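March 2, 2020 — bench notes, transfer station

Notebook p. 178. Continuing the layout work for the Kondero transfer procedure: small round-bottom flask in a cork ring, plastic funnel in the neck, pour from a glass tube. No chemistry in this entry. The point is to settle the bench layout before the written procedure goes to Clendberg.

Dark cloth stays. On the pale tabletop I lose the outline of clear glass, and in December I misjudged a funnel rim twice for that reason. The only cloth in the cupboard large enough was the one with the scalloped border (Ikano, old stock). The border has no effect on anything. Corners are held with clear tape and clips; press out the main fold before the ring goes down. 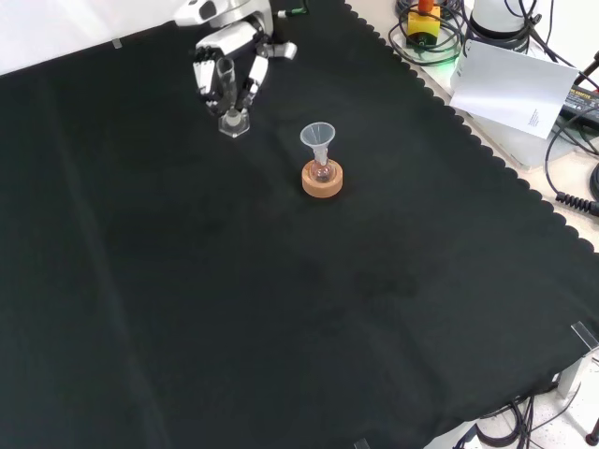
The hex-base cylinder should be set down clear of the cork ring. Keep a hand's width between them. The base is stable on cloth if the cloth is flat under all of it, less so on a crease.

Funnel: the stem has to sit well down in the neck, but the cone must not seal against the glass. If it seals, the flask cannot vent and the pour backs up. Lift the funnel slightly and reseat it before starting.

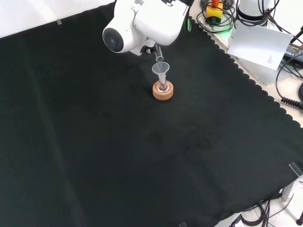
Tube mouth goes low over the cone and inside the rim, aimed at the wall of the funnel and not straight down the stem. Aitana Quintana prefers a steeper tilt than I do. Either is acceptable at these volumes. I have written hers into the draft, as it leaves less on the tube wall.

Graduations: white print, good contrast against dark gray. Read upright and at eye level only, never on the tilt.

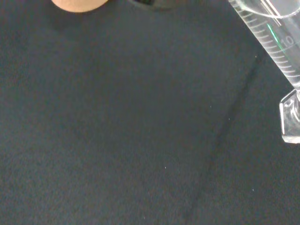 Graduated cylinder, 10 mark legible against the dark surface.

Cork ring: the Cabello ring, cat. 1613, fits the small flask with no rocking. The larger one lets it lean, and the funnel leans with it. Return the larger one to the drawer.

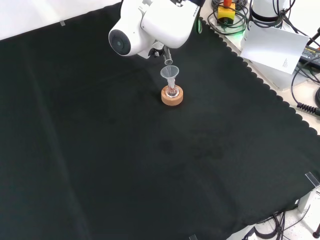
Cloth is to be checked for damp patches before each session and swapped if there are any — a wet mark under the ring is easily mistaken for a leak later on.

To do: order 2 spare funnels, same size. Find a plain cloth with a hemmed edge. Send layout section to Aitana for comments.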